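## 4. Bathroom practice with the hand-held grippers

The Steltum pair is meant to be carried by a person first and bolted to an arm later. Do not skip to the arm. The arm is stronger than you and has no opinion about bottles.

1. Fit a marker cube to each gripper and tighten by hand. Pliers crack the mount, and we are down to our last 3 spares.
2. Route the cable along the outside of your forearm and leave a loop of slack at the wrist. Without it, your first long reach will also be the cable's last.
3. Switch on and wait 11 seconds. Moving early means starting again, usually with more sighing.
4. Start with small, light plastic things. Porkico sell a bag of empty bottles which is ideal, if dull.
5. Close the jaws slowly until the pads touch both sides, then stop squeezing. The pads do the holding.

> **Caution:** Glossy tiles are slippery and trailing cables are worse. Know where yours is before you step back.

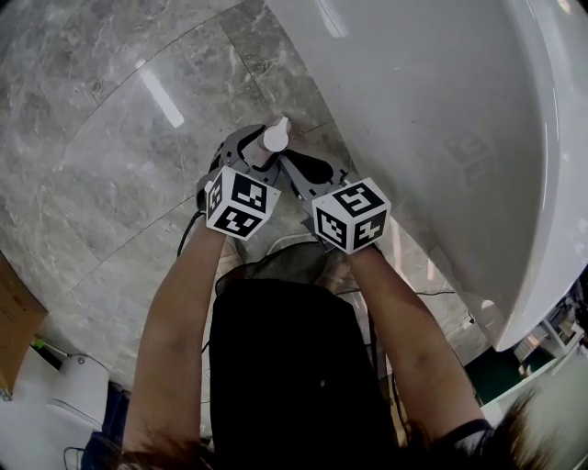
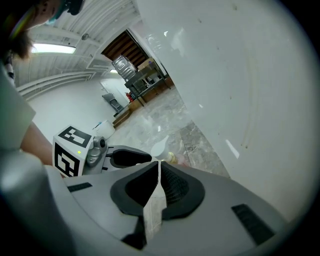
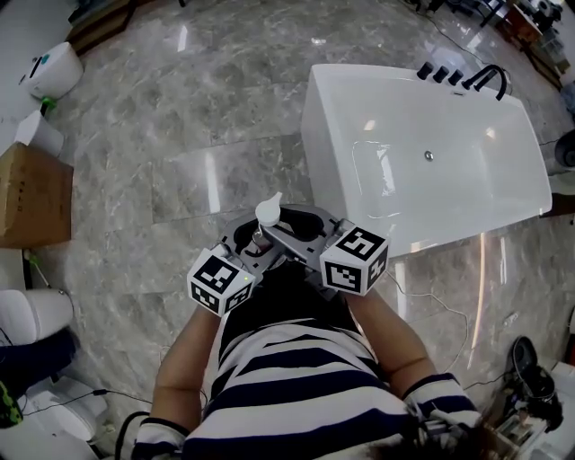

Gripper practice beside the bathroom fittings at the Dokavside workshop.

6. Keep both cubes facing outwards as far as your wrists allow. If one tucks itself behind your arm, tracking drops and the log fills with nonsense.
7. Do 17 good lifts before changing to another object. A lift where you swore is still good, provided the bottle stayed put.
8. Save the session under the object's name. "Test final new 2" is not an object.

Mingxuan Zheng read a draft of this section and objected to step 7, saying that 17 lifts of one bottle teaches the arm a great deal about that bottle and very little about anything else, and that swapping every few lifts gave a better grip on the Kovács arm. This may well be right. Until the swapping version has been tried on our own arm, step 7 stands, and Mingxuan is welcome to do it differently in a separate folder.

**Note:** Wipe the pads with a barely damp cloth after each session. Solvent makes them shiny, and shiny pads drop things.

Section 5 covers moving the grippers to the arm. You will need a 3 mm hex key.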